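Haldane Opens Gedside Textile Repair and Reuse Center

GEDSIDE, February. Haldane, the household textile reuse company, has opened a repair and resale center in Gedside. The center accepts used bedding, curtains, table linens and fabric remnants from the public, sorts them, mends what can be mended, and sells the finished goods through a shop at the front of the building. It is the company's second site and replaces the drop-off counter it ran on the Rakell side of town.

The Gedside center has a receiving area, a laundry, a cutting and mending room, and the shop. The receiving area is open from 8 a.m. to 4 p.m. on weekdays. The shop opens at 10 a.m. and closes at 6 p.m. There is free parking behind the building, with a marked bay for unloading beside the side door.

During the trial period that came before the opening, the center took in 587 bags of household textiles. Cotton sheets and pillowcases made up the largest share, followed by curtains. Haldane used the trial to set its sorting categories and to decide which items it could not handle at the new site. Pillows, comforters with feather filling, mattress pads and electric blankets are not accepted. Neither are carpets and rugs.

Items brought to the center should be clean and dry. They do not need to be ironed. Small holes, missing buttons, faded areas and worn hems are acceptable. Fabric with mildew, paint, motor oil or heavy pet hair will be turned away at the counter. Households may bring up to 5 bags per visit. Larger amounts, such as those from a house clearance or a small hotel, can be brought in by appointment.

Every accepted item is checked by hand and placed in one of four groups: ready for sale, repair, cutting, or fiber recycling. Sheets that are worn through in the middle but sound at the edges usually go to cutting, where they become pillowcases, napkins or quilt pieces. Printed curtains are kept whole when possible. Lining fabric is removed and sold separately by weight.

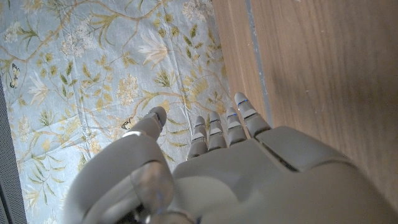 Will people who donate fabric be paid for it?

Donations are unpaid, but each household that drops off a bag receives a voucher for the Gedside shop, which can be used toward any item and is valid for one year.

The center will also be the main production site for Inik, Haldane's line of remade home goods. Inik was started as a small range of napkins and tea towels cut from used sheets. It now includes cushion covers, aprons, table runners and drawstring bags. The Gedside mending room has 27 sewing stations, and Inik goods will be cut, sewn and labeled there. Each label lists the main fiber and washing instructions. If the fiber content of the original fabric is not known, the label says so.

Prices in the shop will be set by size and type of item, with no separate charge for pattern or brand. Flat sheets, fitted sheets and curtains are measured before they go on the shelf, and the measurements are written on the tag. Haldane made this change after customers at the earlier counter asked for it. Fitted sheets are also tagged with the depth of the mattress they fit.

A public repair service will operate from the same building. Customers can bring in their own bedding, curtains or table linens for hemming, patching, zipper replacement and seam repair. Work is quoted at the counter before it is accepted. Most hemming jobs will be ready within a week. Repairs to quilts and lined drapes take longer, and the pickup date will be given with the quote. The center does not repair clothing.

The laundry uses unscented detergent for all loads. Items are washed before they are mended or cut, so that any shrinkage takes place before the fabric is measured. Curtains that cannot be machine washed are aired, brushed and sold with a tag stating that they have not been washed.

Haldane will hold evening mending classes at Gedside starting in the spring. The first course covers hand hemming, darning a small hole, replacing elastic in a fitted sheet, and sewing an envelope-style pillow cover. Fabric, needles and thread are included in the course fee. Sewing machines will be available for the second course, which is open to anyone who already knows how to thread and wind a machine. Class dates and fees will be posted at the shop counter and on the company's website.

Fabric remnants will be available to schools, theater groups and quilting clubs at a reduced price. Haldane has set aside 500 yards of cotton and cotton-blend remnants for the first round of orders. Groups may request plain or printed fabric but cannot reserve a particular pattern. Orders are packed by color family and must be picked up from the side door during receiving hours. Any yardage left after the first round will go on sale in the shop.

Material that cannot be sold, mended or cut will be baled and sent for fiber recycling. This includes badly stained cotton, single strips of lining and offcuts too small for quilting. Buttons, curtain hooks, rings and zippers are removed first. Usable hardware is sold in mixed jars near the register.

The former counter in Rakell has stopped accepting bags. Vouchers issued there remain valid and can be used at Gedside until they expire. Customers who left items for repair at the old counter can pick them up at the new center with their original ticket. Those who have lost a ticket should bring photo identification and a description of the item.

About Haldane

Haldane collects, repairs and resells household textiles. The company operates two sites and produces the Inik line of home goods from used fabric. Its goods are sold through its own shops and by mail order.

Press contact

Questions from news organizations may be sent to the Haldane press office through the contact form on the company's website. Requests to visit the Gedside center should be made at least one week ahead.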